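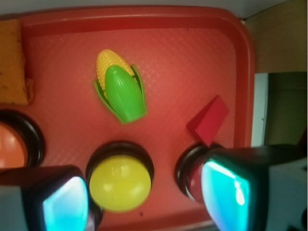
Polishchuk Suspension is hiring a suspension fitter for its workshop in Rudcombe. The job is full time and permanent, fitting lift kits, leaf springs, shocks and control arms to pickups and 4x4s. We work on one vehicle per bay, and each fitter sees a job through from teardown to final torque check. Hardware that comes off a vehicle goes in a tray like the red plastic one, with a raised rim and a textured floor, and the tray stays with that vehicle until it leaves the bay. If you already work that way you will fit in.

What you will do
Install 2 inch lift kits and heavier custom setups on customer vehicles
Replace bushings, U-bolts, shackles and brake line brackets
Measure ride height before and after, and write both on the job card
Road test with the shop foreman and re-torque after the test
Book vehicles back in for the follow-up check
Help unload the parts delivery from our Atuvgate warehouse

What we need from you
Paid experience in a suspension, 4WD or general repair shop
Your own hand tools - we supply presses, spring compressors and air tools
A valid driver's license, manual transmission included
Able to read a fitting sheet and follow it
Comfortable lifting leaf packs with a second person

Welding experience is useful but not required. Alignment is done in house and we will train you on the rack.

Pay and conditions
Hourly rate set on experience and agreed before you start. Overtime is paid. Tool allowance of $300 a year, boot allowance of $100 a year. Staff buy parts at cost for one vehicle of their own. The shop is closed on public holidays.

There is a second opening for a trainee at Atuvgate, starting in September. Trainees do not need their own tools. Please say in your application which job you want.

How to apply
Send a resume and the names of two past employers, or drop them at the front counter in Rudcombe. Short-listed applicants will be asked in for a paid half-day trial in the workshop.

Posted 7 Jun 2024. Open until filled.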